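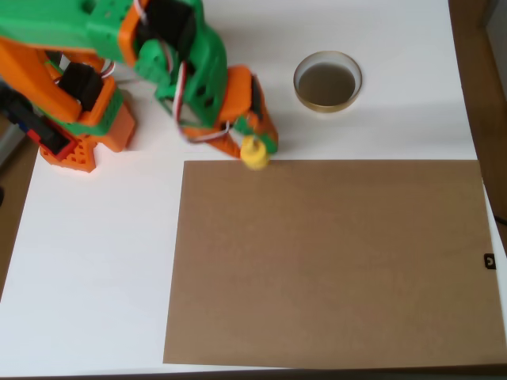
Review: Six months with the Clillska dash cam

Print this page | E-mail this to a friend

14 comments | 376 shares

I finally bought a dash cam after a pickup backed into my front bumper in a grocery store parking lot and the driver left without a note. The store had cameras, but the one pointed at my row had been down for weeks, and the officer who took my report was very nice and very clear that I shouldn't get my hopes up. So I went home grumpy and started shopping.

I picked the Clillska two-channel, mostly because Zullby had it on sale and the store is on my way home. It comes with a front camera, a small rear one, a power cord long enough for a minivan and a plastic pry tool for tucking the cord under the trim. Keep that tool! I've used it for all sorts of things.

Putting it in took me most of an afternoon. The front half is easy — stick the mount up behind the mirror, run the cord down the side, plug it in. The rear one was a pain. I drive an older hatchback, and getting the cable through the rubber boot by the back door meant a lot of bad language and one skinned knuckle. If you can talk somebody into helping, do it.

Daytime video is great. I can read the plate on the car ahead of me at a stoplight, and usually the one in the next lane too. Night is a different story. On a lit street it's fine, but on the county road out by my sister's place, headlights turn every plate into a white rectangle. I had the same trouble with my old Ristik (a cheap single-lens thing that died in the heat), so maybe I expect too much from cameras in this price range.

The parking mode is why I bought it, and I have mixed feelings. It wakes up and saves a clip when something bumps the car. On the middle setting it also wakes up for garbage trucks, slammed doors and strong wind. When I checked the card in October there were 1267 clips on it, and I'd say nearly all of them were my own street doing nothing. I turned it down to low and that helped a lot. Parking mode also needs the hardwire kit, sold separately, which annoyed me. The box doesn't say so anywhere I could find.

The phone app is slow. Pulling over a one-minute clip takes forever, so now I just pop the card out and stick it in my laptop.

Has it paid off? Once, sort of. A car ran the red at Stanciu Avenue and clipped the van in front of me, then took off. I stayed, told the officer I had video, and e-mailed it over that evening. The plate was readable for a second or two. I never heard how it came out, but the van driver was awfully glad I stopped.

One tip: set the clock the day you install it. Mine was 18 hours off for the first month, and I'd have felt pretty silly handing that over with a police report.

I'd buy it again on sale, with a bigger card. I'm still looking for a new front bumper, if anyone knows a good body shop.

Share this review | 14 comments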